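Bread Basket Table Setting – Call for Participants
Restis Tableware Studies, Hernham
Posted Mar 10, 2020

Restis is looking for 17 adults to take part in a study of how bread is set out on a table. The work covers basket shape, placement, and the order in which pieces go in. Sessions run in April at the Fernandes building, Room 4.
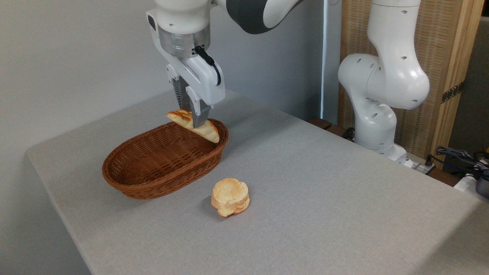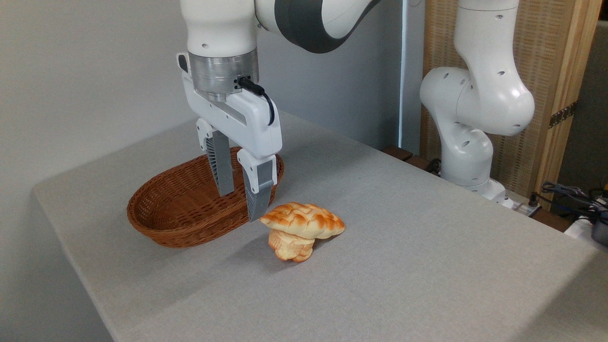 Both pictures show the oval woven basket and a piece of bread on the light gray table surface.

What you will do
Each session has two parts. In the first, you fill the basket from pieces placed on the table, in any order you like. In the second, you follow a printed order and rate the result on a short form. Plan on 90 minutes, with one break. The pieces used in the study are not to be eaten.

Who can apply
– Age 18 or over
– Able to stand at a table for 20 minutes at a time
– Normal or corrected vision
– No paid work for a bakery or tableware maker in the past year

Experience in food service is useful but not required. People who took part in the Drumix place setting study may apply again.

Payment
Paid by the session, at the end of each visit. Parking at the Fernandes building is free – enter the plate number at the front desk.

How to apply
Write to Restis, Hernham, and quote reference 1521. Give your age, the days you are free in April, and a daytime phone number. Applicants will get a reply by mail.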